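The Patient Hands of Kullari

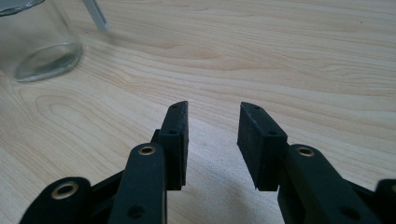 Nélida Daza had been making tea with the same tool for most of the morning when I got to Kullari, and she was kind enough to let me have a go before I'd even taken my coat off. The workshop belongs to Furkosmont, a small firm up a side street in Maldonado, and its people spend their days doing ordinary kitchen jobs so that a robot may one day learn to do them too. You hold the gripper out in front of you, look past its two black fingers at the pale wood of the table, and go after whatever the job sheet asks for (a glass jar, in my case, and I missed it twice!). The camera on the tool keeps a record of every wobble.

Each go is called an episode, and Nélida likes to get through 40 of them before lunch. She moves the jar a little each time, turns it, swaps it for a cup, and starts again, humming rather a lot as she goes. Fermín Troncoso, who looks through the recordings in the next room, threw out 14 of hers in July and she still hasn't quite forgiven him.

"I was too quick," she admitted, once he'd gone for biscuits. "You have to reach as if you were showing a child."

My own efforts came to 29, and Fermín has very sweetly promised to keep the last few.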